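Prastness trauert um Kirsten Brøndum

Prastness, 24. Juli 2020. Die frühere Tischlermeisterin Kirsten Brøndum ist nach längerer Krankheit gestorben. Sie schlief zu Hause im Kreis ihrer Familie ein, wie die Angehörigen mitteilten. Brøndum hatte über Jahrzehnte die Tischlerei Overgaard in der Hafenstraße geführt und bis zum Verkauf des Betriebs selbst an der Bank gestanden.

Geboren wurde sie auf einem Hof außerhalb von Prastness, als jüngere von zwei Töchtern eines Pferdehändlers und einer Näherin. Nach der Schule wollte sie zunächst Schneiderin werden wie ihre Mutter. Die Lehrstelle war schon vergeben, und so fing sie in der Tischlerei Overgaard an, damals als einzige Frau im Haus. Der alte Inhaber Overgaard hatte keine Kinder. Er übergab ihr den Betrieb, kurz nachdem sie die Meisterprüfung abgelegt hatte. Den Namen über der Tür ließ sie stehen. Viele Kunden nannten sie deshalb »Frau Overgaard«, und sie verbesserte sie nur selten.
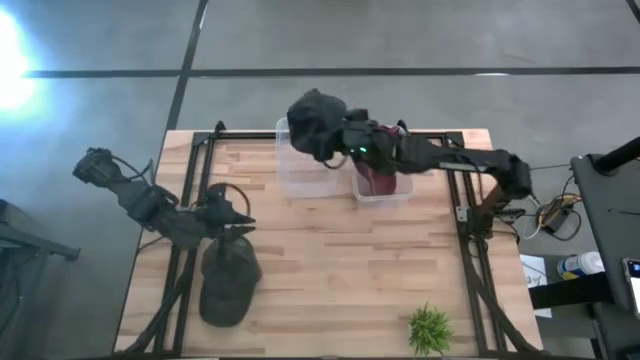
In den Auftragsbüchern des Betriebs, die Brøndum von Hand führte und der Familie hinterlassen hat, sind 1.546 Aufträge verzeichnet. Die meisten betreffen Haustüren, Treppen und Küchen, dazu kommen Reparaturen an Kirchenbänken und immer wieder Särge. Für Familien, die wenig Geld hatten, schrieb sie in diesen Fällen nur das Material auf. 409 Einträge tragen am Rand ein kleines Kreuz, das Zeichen für Arbeiten, die sie ohne Lohn ausgeführt hat.

Im Februar war Brøndum noch im Gemeindehaus zu Gast gewesen, wo sie vor Schülerinnen und Schülern der Abschlussklasse über ihren Beruf sprach. Sie brachte Hobel und Stemmeisen mit und ließ alle damit arbeiten. Die Veranstaltung dauerte deutlich länger als geplant. Es war ihr letzter öffentlicher Auftritt.

Den Betrieb hatte sie an Anitha Pinto übergeben, die bei ihr gelernt hatte und ihn unter dem Namen Pustance weiterführt. »Sie hat wenig erklärt und viel vorgemacht«, sagte Pinto am Telefon. »Wenn eine Fuge nicht stimmte, legte sie das Stück wortlos zurück auf meine Bank. Am nächsten Morgen lag es immer noch da.« Auch nach der Übergabe sei Brøndum fast täglich vorbeigekommen, meistens mit Kuchen, und habe sich das Holzlager angesehen.
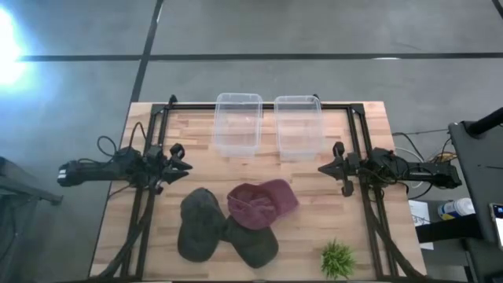

Bekannt war Brøndum weit über den Ort hinaus für ihre Arbeitsplatten und Esstische, die in vielen Küchen der Umgebung stehen. Sie verleimte sie aus schmalen Streifen und sortierte das Holz dafür selbst. Aussortiert wurde bei ihr wenig. Eine helle Platte wie die auf dem Bild, in der blassbraune neben honigfarbenen Streifen liegen und hier und da ein dunkler Ast sitzt, entsprach ganz ihrem Geschmack. Kunden, die eine gleichmäßige Fläche wünschten, schickte sie freundlich zur Konkurrenz nach Zonamau. Einige kamen später doch zurück.

Neben der Arbeit sang sie im Alt des Kirchenchors, fuhr im Sommer mit dem Ruderboot hinaus und zog Tomaten, deren Samen sie in beschrifteten Streichholzschachteln aufbewahrte. Fernsehen interessierte sie kaum, Kreuzworträtsel umso mehr. Sie löste sie mit dem Zimmermannsbleistift, und zwar auf Dänisch wie auf Deutsch.

Dem Gemeindehaus vermachte sie ihre Werkzeugsammlung mit Stücken aus der Zeit des alten Overgaard. Wo sie gezeigt werden soll, steht noch nicht fest. Im Gespräch sind der Flur vor dem Saal und ein Nebenraum der Bücherei. Die Familie hat zudem 2.000 Euro für Werkzeug im Werkraum der Schule zugesagt.

Kirsten Brøndum hinterlässt ihren Mann, einen Sohn und eine Tochter mit ihren Familien sowie ihre Schwester in Zonamau. Ein weiterer Bruder ihres Mannes, mit dem sie das Ruderboot gebaut hatte, starb vor ihr.

Die Trauerfeier findet in der Kirche von Prastness statt. Wegen der geltenden Abstandsregeln ist die Zahl der Plätze begrenzt, sie bleiben der Familie und dem engen Freundeskreis vorbehalten. Wer Abschied nehmen möchte, kann sich am Vortag in der Vorhalle in das Kondolenzbuch eintragen. Der Sarg wird in der Werkstatt an der Hafenstraße gefertigt, die Beisetzung erfolgt im Anschluss auf dem alten Friedhof.

Anstelle von Blumen bittet die Familie um eine Spende für den Kirchenchor. Die Tischlerei Pustance bleibt am Tag der Beisetzung geschlossen. Bereits vereinbarte Liefertermine werden nachgeholt, betroffene Kunden erhalten einen Anruf.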